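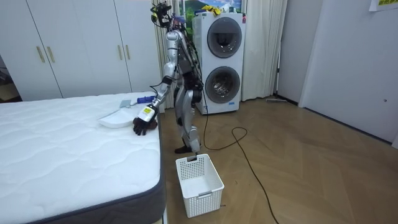 How to Plan a Small Theatrical Run for Your Independent Film

Last updated: July 2025

Filed under: Distribution / Self-release / Guides

If you have finished a feature and no distributor has come calling, you can still get it into theaters. It takes patience and a fair amount of emailing, and you will probably learn more about popcorn margins than you ever wanted to know, but plenty of first-time filmmakers manage it every year and come out with an audience they can bring along to the next picture.

Step 1: Settle on a number of towns

Start small! Our own first release, Flastotholm, played in 14 towns, and by the end we were very glad it wasn't more. Pick places where you have some kind of connection – a cast member's hometown, the college where your composer studied, the county where you shot the exteriors. A full house in a little town does far more for you than a dozen lonely people in a big city multiplex.

Step 2: Write to the theaters

Look for independent houses with one to three screens, and find out who does the booking before you write. Keep the email short. Give the running time, a one-sentence pitch, a link to the trailer, a password for the full film, and the dates you would like. Then wait two weeks and write again, cheerfully. Most of our yeses came on the second email (and one came on the fifth, bless them).

Step 3: Agree on the money

You will usually be offered one of two deals. In the first, you split the ticket sales with the theater. In the second, called a four-wall, you rent the room for a flat fee and keep whatever comes in at the door. We like the split for a first release, as a slow evening won't cost you your rent. Whichever you choose, get it in writing, including who pays for the projectionist and when you will be paid.

Step 4: Prepare your files

Ask each theater what it can play. Most will want a DCP, the standard digital package for cinemas, and a few will happily take something simpler. We had ours made by a small outfit called Mimov and sent it out on drives a good 45 days ahead, so there was time for a test screening and for the one drive that went missing in the mail. Do watch the whole film on a big screen at least once, all the way to the end of the credits.

Step 5: Fill the seats

Set aside real money for this part. We spent $3000 on posters, local radio and a few online ads, and the radio did the best by a mile. Call the town paper, call the library, offer to stay for a talk after the show. Our best single night sold 668 tickets over three screenings, mostly thanks to a morning radio chat and a very enthusiastic high school drama club.

Step 6: Keep in touch

Put a sign-up sheet by the door and bring more pens than you think you need. Write to everyone within the week, while the evening is still fresh, and tell them where the film is going next.

Related guides

Reading a Box Office Report Without a Headache
Jullance: Notes From a Two-Person Release
Choosing a Poster Printer
Why We Opened Kowalczyk in November
Film Festivals and Premiere Rules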